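# Ticket 1729: planner rejects reach to middle shelf, drinks cabinet cell

**Product:** Vumlow motion planner, with Lumasska perception module
**Site:** Fonbridge test area
**Status:** Open, workaround in place
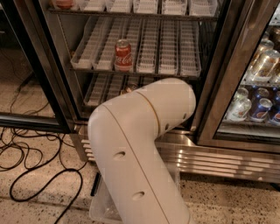
Moynihan support replied that the planner log alone would not settle the matter, and asked for the point cloud recorded at the moment of rejection, together with the collision model then loaded. The reply also asked whether the fault persisted when the arm's own links were masked out of the depth data.

Both files have been attached. The findings to date are set out below.

**Reported behaviour**

The target is the single red Coca-Cola can standing at the front of the third tray on the middle shelf. The perception module returns a stable pose for it. The planner then stops with `GOAL_IN_COLLISION`, normally within 400 ms. In a batch of 47 requests, 11 were rejected in this way. All other requests in the batch produced a valid path.

**Checks carried out**

1. Self-filter enabled, padding unchanged. The rejections continued, and the upper arm segment was correctly removed from the cloud.
2. Tray model reviewed. The trays are translucent, with slatted bottoms and raised side dividers. In the rejected cases the depth data shows false points above the dividers, and the voxel map treats these as solid.
3. Door model reviewed. The open glass door is loaded as a fixed object at its full opening angle. The closed door on the right is a separate object and does not overlap the goal.
4. Goal pose replayed against the shelf model with live voxels switched off. No collision was reported.

**Assessment**

The evidence points to the voxel map and does not indicate a fault in the kinematic solver. The request to inspect joint limits has therefore been withdrawn.

**Workaround**

Live voxels are to be ignored inside the tray volume, and the stored shelf model used in their place:

```
scene.voxels.exclude = tray_volume
scene.shelf.source = stored
```

This setting must not be used while the trays are being moved or refilled.

**Outstanding**

- Moynihan to confirm whether the exclusion survives a planner restart.
- Fonbridge to repeat the batch with the exclusion active and attach the log to this ticket.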